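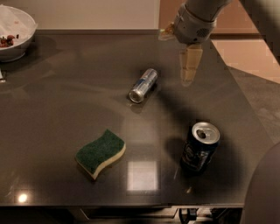
Table clearing on a dark gloss top, with two cans, a sponge and a bowl.

Pliltiten Tabletop Practice Kit
By Gunine. Ships with the October 2018 rule card.

Every lab has house rules for running an arm near a table. Most of them live on a sticky note that fell behind a monitor. The Pliltiten kit puts them on a washable card and a set of table markers, so you can at least point at something while you argue.

What the card asks of you:

Mark the reach of the arm on the floor, then add a margin. Tape is included. Willpower is not.

Keep the stop button within reach of a person who is awake.

Empty opened cans before a run. Gloss tabletops are handsome and cameras hate them, so log the surface along with the objects.

Food scraps and used tissues count as objects. If it is in the bowl, it is in the log.

Hands stay off the table until the arm is parked. "It looked finished" is listed on the back of the card under famous last words.

In the box
1 rule card, wipe-clean
6 corner markers
3 rolls of floor tape
1 logbook, 180 pages, optimistic

Fits the Morikawa bench and most flat tables. Does not fit the Tirkovham folding stand, which doesn't really fit anything.

The kit is a set of habits in a box. It doesn't replace a risk assessment, and your safety officer will want to see one anyway.

Order no. 717
Refill tape and spare logbooks sold separately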